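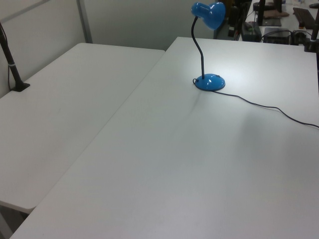
About Buso

Buso records examples of everyday handling tasks for teams that train robots. A customer tells us what their system needs to learn, we set up a table for it, and our operators carry out the task again and again while the cameras and the arm controllers log everything. What leaves the building is a set of recordings, each with a short written label, checked by a person before it is sent.

The company was started by Svitlana Maksymiv, who had spent several years writing control software for packing machines. She kept running into the same problem. The software could be changed in an afternoon, but getting enough good examples to test the change took weeks, and the examples were usually made by whichever engineer was least busy. Buso began as a two-table room doing that one job for other people.

What we do

Most of our work is tabletop manipulation: picking things up, putting them down in a given place, turning them, opening and closing them, pressing switches, moving one object out of the way of another. We use household and office objects for nearly all of it. Desk lamps, mugs, staplers, folded cloths, power strips and jars are all in regular use. Customers can send their own objects, or ask us to buy from a list.

An operator guides the arms by hand through a pair of leader handles. One run of a task, from the starting layout to the finished one, is an episode. Episodes are short. After each one the operator marks it as good, failed or unclear, resets the table and starts the next. We keep the failed ones and deliver them in a separate folder, as many customers want them.

Between episodes the starting position is changed. The object is moved, turned, or swapped for another of the same type, following a sheet agreed with the customer before recording starts. Objects with cords get their own sheet, because the cord lands differently every time and the customer usually wants that covered too.

How a project runs

A project starts with a call and a written task description. If the description can be read two ways we send it back with questions. Then we record a pilot of 100 episodes and send it over. The customer loads it, looks through it and tells us what is wrong. Common answers are that the camera is too high, the operator is moving too fast, or the objects are all starting too close to the middle. We fix those things and record the full set.

Pilot episodes are not counted toward the full set unless the customer asks for them to be.

Every episode is watched once from start to end by a reviewer who did not record it. Reviewers look for dropped frames, hands in view, wrong labels, and objects that started outside the marked area. A second reviewer looks at anything the first one was unsure of.

The workspace

We have 19 stations in one room, divided by partition walls. The tables are plain and white unless a customer wants something else. Camera positions are measured at the start of each shift and again at the end, and both readings go into the delivery notes. If the two readings do not match, the shift is recorded again.

Our recording and labeling program is called Hetby. We wrote it ourselves and it is used only here, but it exports to the usual formats and we can write a new exporter if yours is not covered. The shared object library is called Sabatier, after the street our first room was on. It holds 159 objects, each with a number, a weight and a set of reference photos. Customers can choose from it at no extra cost.

Who works here

Operators are employees, paid by the hour and never by the episode. We tried paying by the episode in the first year and the recordings got worse - people hurried the resets. New operators train for two weeks before anything they record is delivered. Nobody operates for more than up to two hours without a change of task or a break at the review desks.

No experience with robots is needed to apply. Steady hands and patience with repeated work matter more. Several of our reviewers began as operators, and one of them now runs scheduling.

Erkus

Erkus is our smaller program for university groups. It offers station time at a lower rate in the weeks when we have tables free, and students may come in and operate the arms themselves after a half-day of training. Applications for the next round close on 28th October and station time begins in December.

Contact

For new projects, send a task description and a list of objects through the contact form. Rough drafts are fine. Visits to the recording room can be arranged, though some stations may be screened off if a customer has asked for that.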